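Search stories, authors, issues

Well Water

The man from Celura said the water would taste of iron for a week and then of nothing. Müzeyyen Yüksel had heard that kind of promise before, mostly from dentists.

"Nothing," she said. "And for this we pay?"

"You pay for what isn't in it."

She walked him back to his van. Gonside had lived off the same well since her grandmother's day, and the only person it had ever harmed was a mule, who fell in.

By October half the street had signed. Ifigeneia Chatzigeorgiou signed twice, having lost the first form, and now she slept better, she said, and her knees had quit clicking.

"They hooked you up yesterday," said Müzeyyen.

"At noon. I slept last night."

"And the knees?"

Ifigeneia bent one. It clicked – loudly enough to wake the dog.

"That's the other knee," she said.

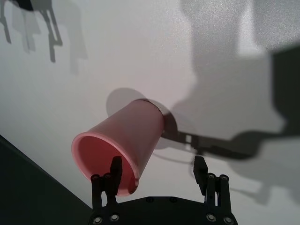

Vol. 3, No. 2 | p. 47

They settled it in Ifigeneia's kitchen, with two cups and a dish towel for a blindfold. Müzeyyen tied it on her friend and filled both cups from the jug she had carried over from the well.

Ifigeneia sipped from one, then the other. She took her time.

"This one," she said. "Clean. You can tell right away."

Müzeyyen looked at the jug. She thought about the bill on the counter, and about the knees.

"Maybe," she said, and drank the other one herself.

189 shares | 3 comments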